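Week 2 handout – Teaching by hand
Everett Dunleavy, Tembridge

Okay, so last time we looked at driving an arm from across the room with a joystick and a screen, and I promised we'd get to the version where you hold the tool yourself. I like this one a lot more (you'll have guessed). You pick up the gripper, you do the chore, and the camera on it keeps a record of what your hand did. The arm comes later and learns from that.

Our chore for the Trolance set is floor tidying, and I want it done in a proper household muddle – bags, cloth, bits of packaging, the lot. A bare bench teaches a robot about bare benches. Cups with rubbish in them are my favourite, as you have to grip firmly enough to lift and gently enough that the cup keeps its shape.
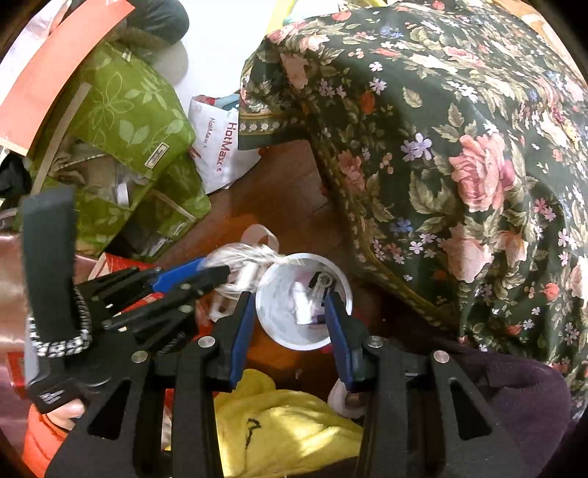
Priya wanted to know why we don't just use the joystick for all of it, if the joystick already moves the real arm and there's nothing to translate afterwards. Fair point! Remote control does give you the arm's own joint readings, and I'd still pick it for anything heavy. But you're slow on it, and you lose your feel for contact. In my Henance sessions I got 22 usable demos in an afternoon by joystick and 455 over the same number of hours by hand, so you can see where my heart is.

A few habits to practise before the lab:

Open the fingers early, well before you reach the object. Late opening looks like a swat in the recording.
Come in so both pads can meet the cup at the same time.
Keep the object in the camera's view on the way in.
Don't reach anywhere the arm couldn't. Your elbow is cleverer than its elbow.

Light paper cups are where the approach matters most, and it's worth doing a few at half your normal speed.

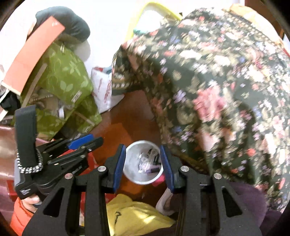 Marcus asked whether the fumbled tries should be thrown out. I'd say keep them, but label them. If you miss, back off and go in again, leave the whole thing in one recording, and mark it "recovery" on the Thibodeaux sheet. A bumped cup with a calm second try is worth having.

For the lab, bring 50 demos each, saved under your own initials. Charge both grippers the night before, please.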